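Small Kitchens, Longer Leases

Across the older districts of Irneck, the rental kitchen is receiving more attention than it has in a generation. Landlords who once replaced a stove only when it failed are now planning whole rooms, and tenants are staying longer as a result.

The Lesatlow housing association began its renewal program in September with 18 apartments on Brøndum Street. Each household was offered a choice of 3 layouts and a meeting with the association's design office, led by Signe Thoroddsen.

"Most residents asked for the same thing, which was an unbroken stretch of counter," Thoroddsen said. "They were willing to give up a cupboard to get it."

Storage was moved to the hallway in several units. Sinks remained where the existing pipes allowed, a decision that kept the work in each apartment to 6 days. Tenants contributed nothing toward the cost, and rents were held at their previous level.

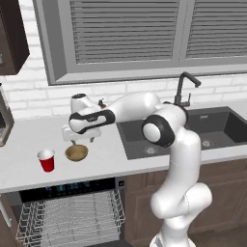 A rendered kitchen with a pale gray countertop and sink.

Kaj Frandsen, who has rented on the third floor for most of his working life, chose the plainest layout. He reports that he now bakes bread at home and has stopped eating at the coffee table.

The association owns 1000 apartments in the city. Work on its Prula buildings will follow once the Brøndum Street leases have been renewed.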